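Chapter 4
Choosing the Films: How a Festival Programme Is Made

July
By Ineke Nijs

Before the first ticket is sold, a film festival has already lived a long and quiet life. In this chapter we look at that life, from the day when entries open until the day when the programme goes to the printer. We follow one small festival, the Ernel Short Film Days, which received 1,584 films in its last edition and had place for only 62 of them. 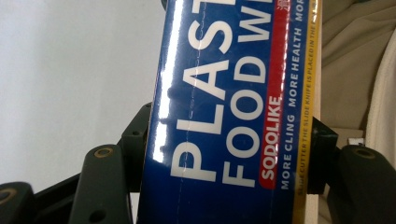

Figure 4.1 A box of plastic food wrap, held upright.

The first viewing is done by readers, who are called so even though they watch. At Ernel each film is seen by two readers, and they write their notes separately. When their opinions are far from each other, a third reader is asked. The student should notice that a low mark from one person does not remove a film from the selection.
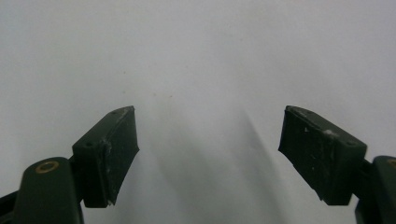 After this stage the programmer receives a shorter list and begins to think in groups. A screening of short films lasts 57 minutes at Ernel, and the order inside it matters very much. A slow film placed after a loud comedy can lose its public in the first minute. The Gavico Prize films are shown together, which gives the programmer less freedom on the opening evening.

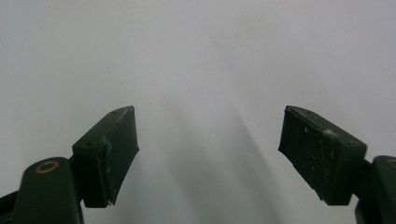

Then come the letters. A film maker who is refused should hear it before the programme is made public, and the Ajayi method, which we study in section 4.3, proposes a simple text for this. Section 4.4 treats the screening fee, with the price list of the Ferno cinema as our material. For the exercises you will need a list of 45 short films with their lengths and countries; please prepare it before you start reading section 4.1.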